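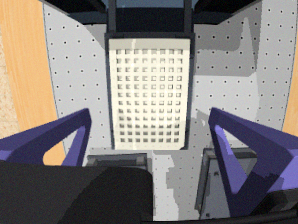

Chapter 6
Learning from a Demonstration Visit

Aims of the chapter

By the end of this chapter you should be able to:
prepare for a visit to a working automation laboratory;
tell the difference between a task shown in simulation and the same task shown on a bench;
record what you observe in a form that others can use;
write a short report that separates observation from opinion.

6.1 Why visits matter

Most students first meet laboratory automation through diagrams and suppliers' brochures. These are useful, but they tend to show equipment at its best. A demonstration visit places the student beside the people who run the equipment every day, and gives an opportunity to ask how long a job takes to set up, how often it is stopped, and who is called when it does.

The visit used throughout this chapter took place on 11/30/19, when the Hillent Centre for Laboratory Automation at Nirnovthorpe held its open day. The centre prepares samples for hospitals and water testing stations in the Prerkville district. Visitors were admitted in groups and were taken first to the simulation room and then to the benches. The programme was arranged by Liam Mapplebeck, the centre's training manager, whose notes for visitors are reprinted in part at the end of the chapter.

6.2 The task

The demonstration concerned the handling of racks. A rack of the common pattern has eight columns and twelve rows, giving ninety-six positions, and a great deal of laboratory work depends on such racks being picked up, carried and set down squarely. A rack that is set down at a slight angle may still look correct to a person standing nearby, yet the next machine in the line will miss its positions.

At Hillent the approach of the gripper is planned and rehearsed in simulation before any rack is handled on the bench. Two points were stressed to visitors. The first was clearance: the fingers must come in on either side without touching the rack until they are ready to close. The second was light. Shadows and bright patches fall across the rack and the work surface, and the software that locates the rack must cope with both. The simulated bench is therefore lit unevenly on purpose – a plain, even light would make the task too easy.

The centre runs 3000 simulated approaches for each new type of rack, followed by 80 trials on the bench. The staff were careful to say that the first figure does not replace the second. Friction, wear and small faults in moulded parts are difficult to model, and it is on the bench that they appear.

6.3 The Triantafyllou record sheet

Students attending a demonstration are advised to use the Triantafyllou record sheet, a blank copy of which will be found in the appendix. The sheet has a column for what was seen, a column for what was said by the presenter, and a column for questions to be followed up. Entries should be made during the demonstration. Those written up afterwards, from memory, should be marked as such.

Activity 6a

Read section 6.2 again and enter its contents on a blank record sheet. Decide which statements could have been checked by a visitor in the room and which rest on the word of the staff. Compare your sheet with that of another student and discuss any differences.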